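How I Wash House Slippers Without Wrecking Them

Posted Nov 12, 2018

I ruined three pairs of slippers before I got this right, so learn from me! We're a shoes-off house, and with guests coming and going there's always a heap of slippers by the door that need a good scrub. My friend Sowmya Suvarna used to run the laundry at a small guesthouse in Hovside and she set me straight on most of this.

What you need:

A bucket or a big sink
Mild liquid detergent (the kind for wool if yours are felt)
An old toothbrush
Baking soda
Two towels you don't love
A rack or shelf with some air around it

Step 1: Sort them

Put the white ones in one pile and the gray and colored ones in another. I know, it's slippers, who cares – but I once washed a navy pair with four white ones and we all had pale blue feet for the rest of the summer. Check the soles too. If they're glued cardboard (bend one and you'll feel it crackle), don't soak them at all. Skip to the part about spot cleaning. 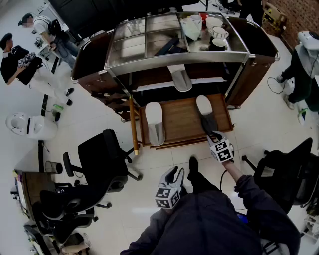 Step 2: Knock out the dirt

Take them outside and clap them together, sole to sole. Then go along the seam with the dry toothbrush, where all the hair and crumbs end up. You'll be grossed out. Keep going.

Step 3: Soak and scrub

Lukewarm water, a small squirt of detergent, 14 minutes. Sowmya swears by that number and I've never dared to change it. Hot water makes the glue let go, and it shrinks felt like you wouldn't believe. Scrub the footbed in little circles, then the sole, then rinse until the water stops looking like tea.

For spot cleaning, mix baking soda with just enough water to make a paste, rub it on, leave it while you have a coffee, and wipe it off with a damp cloth.

Step 4: Squeeze, don't wring

Roll each slipper up in a towel and lean on it. My brother-in-law Malte wrings his out like a dishrag and they come out shaped like bananas. Stuff the toes with the second towel or plain paper (newspaper ink will rub off on white ones).

Step 5: Dry them flat

Give them a whole day, two if it's humid. Keep them off the radiator and out of the dryer, and turn them over at lunchtime or whenever you think of it. I leave a bit of space between each one so the air can get in there. 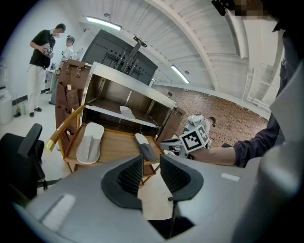 Step 6: Freshen up between washes

A spoonful of baking soda inside overnight, shaken out in the morning, gets you a good few extra weeks. I tried cedar chips once and ended up with splinters in my socks.

If the insides are still stiff after drying, rub them between your hands for a minute and they'll loosen up. And if the sole is coming away at the toe, glue it before the next wash, and let the glue cure overnight first!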